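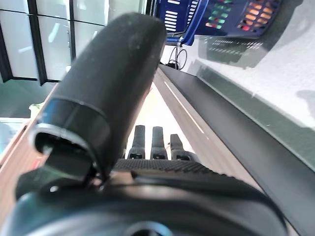 *Wrist cam on the bench arm, blue basket up in the corner.*

**Budgeting for a second set of hands, what did you all forget?**

**floltport_mac** (22/10/2023)
Hi everyone, Mackenzie Wong here, I look after the sorting trials at the Floltport produce co-op. We have to put our equipment plan in by the end of the month and I'd love some company while I fret over it! The big question is whether we buy a second pair of the black articulated hands or put the same money into spares, cabling and decent crates. Brenel have quoted us 14 weeks on hands, and I've got $570 left in the small-parts line, which sounds like plenty until you start looking up connectors.

**gumboot_ro**
Spares, every time, Mackenzie. We planned ours the other way around and spent most of a winter with a lovely second arm and no fingertips to put on it. Ask Brenel for the wear parts list before you sign anything (they do have one, you just have to be a bit of a pest about it).

**tillerman40**
I'd have to disagree with Ro there, kindly. If one hand goes down and you've got a 14 week wait, a drawer full of fingertips won't help you much. Buy the hands, and squeeze the crates. What are you picking out of at the moment?

**floltport_mac**
Thanks both, you're giving me a headache but a useful one. It's pale timber crates for the potatoes and onions, and a blue plastic shopping basket for the mixed veg. 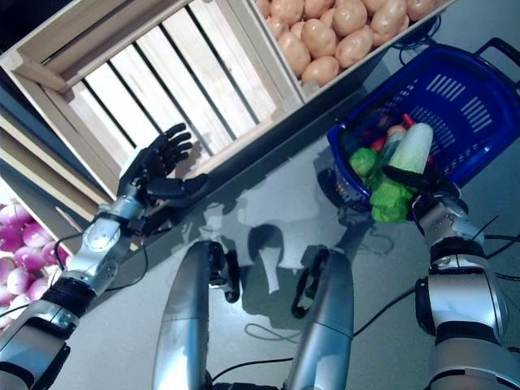
I'm fond of the timber ones, and they're cheap to replace, but I do wonder about going plastic for the lot so everything's one colour and one size. Sarport will do 40 plastic crates on one order. The cables are my other worry, I haven't budgeted a cent for tidying them and I think I should.

**gumboot_ro**
Oh please put in a line for cables! Sleeving, clips, a few spare leads, and then some more clips. We spent $141 on ours and I'd happily have spent double. As for the crates, keep a mix. Your growers aren't all going to send things in matching plastic just because it suits your spreadsheet.

**tillerman40**
Agreed on the cables, so there you go, Ro and I have found something. Still say hands. Has anyone priced Mabaso lately? They used to lease by the season, and a lease might come out of a different bucket altogether.

**floltport_mac**
Hadn't thought of leasing, I'll ring Mabaso in the morning and report back. Does anyone know if they cover freight?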